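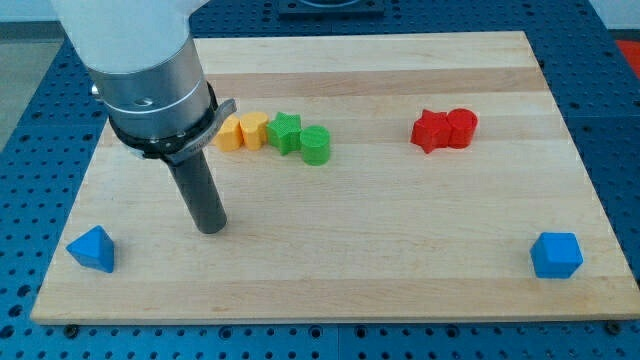 How do you bolt a glued-up maple board to a perforated table so that it stays flat through the year?
Fix it firmly along one long edge and let the other long edge slide. Maple moves very little along the grain and a good deal across it, so all the allowance goes in the cross-grain direction.

Bench notebook, Iltmont shop
July 2004

Board for the blue table, second one. The first was made in 2002 and cupped during its first January, when the heating dried the room out. It had been bolted hard at all the corners. Two glue lines opened at the back and the surface was no good as a reference after that. Kept the offcuts for test pieces.

Stock: maple strips from Baidoo, lot 3661. Color varies from strip to strip. I did not try to sort for it and the bands show. Sorted for grain direction only, so that the plane would not tear out going one way. Left the strips stickered in the room before milling.

Glue-up: yellow glue, cauls top and bottom, clamps alternating above and below. Squeeze-out scraped at the rubbery stage. Left overnight, then flattened with a hand plane across the grain, then along it, then sanded. Some low spots next to the third glue line from the front. Went back to the plane for those, as sanding only spreads them out. Checked with the long straightedge corner to corner both ways and could not get the thin feeler under it anywhere except the extreme back left. Left that as is.

Mounting: grain runs the long way, side to side. Two bolts along the front edge, one near each corner, dark heads, pulled down snug. The back edge is held from underneath by screws in slotted brackets, with washers, so it can creep toward or away from the wall. The slots allow 5 mm each way. By my arithmetic the board needs less than half of that between summer and winter here.

The holes in the table are on their own pitch and the board holes had to be laid out to match. Do this by transfer and skip the tape measure. Clamp the board in place, mark through from below with a transfer punch, take it off, drill on the press. My first attempt by measurement was out by enough that the right-hand bolt would not start. That hole is plugged on the underside.

Finish: two thin coats of Zerinent wiping oil, rubbed back with a gray pad after each. A film finish was considered. Blocks slide differently on a film than on bare or oiled wood, and a film scratches through in the middle first, which gives two kinds of surface on one board. Oil can be patched. Glare from the overhead lights is also lower.

Shape blocks: two yellow, then the green star and the green cylinder, all set out in a close row on the back half of the board, stepping slightly toward the front on the right-hand side. The yellow one beside the star is the lobed shape, more or less a heart seen from the top. Both yellows are rounded and short, and they are easy to confuse when the lobed one is turned away. Suggest a pencil mark on the underside.

The star is the one to watch for wear. Points go first on any shape like that, and a chipped point leaves a burr that scratches the oil. Run a fingertip around all 5 points before it goes back on the board. The cylinder stands well on either end and I have been using it to look for tilt – set it down, tap the board beside it, watch for rocking. Crude, but quicker than the level for a daily check.

Spacing in the row: the blocks nearly touch. Good for a compact layout, bad for picking up any one of them without disturbing its neighbor. If the layout is going to be repeated, a card template with cutouts would be better than placing by eye. Grorkar has heavy card in the sizes we want. Lead time unknown.

To do
– Re-torque front bolts after a week. Maple under a washer compresses a little.
– Check the back brackets for binding once the humidity drops.
– Third coat of oil on the end grain only. It drank the first two.
– Cut template. Include a corner notch so it registers off the left bolt head.
– Straightedge again in January and write the result next to this entry, same diagonals, same feeler.

Open point: whether to ease the front edge further. It shows as a thicker band and the top arris is still fairly sharp along it. A small roundover would help, though it takes away the edge I square the template from. Leaving it for now.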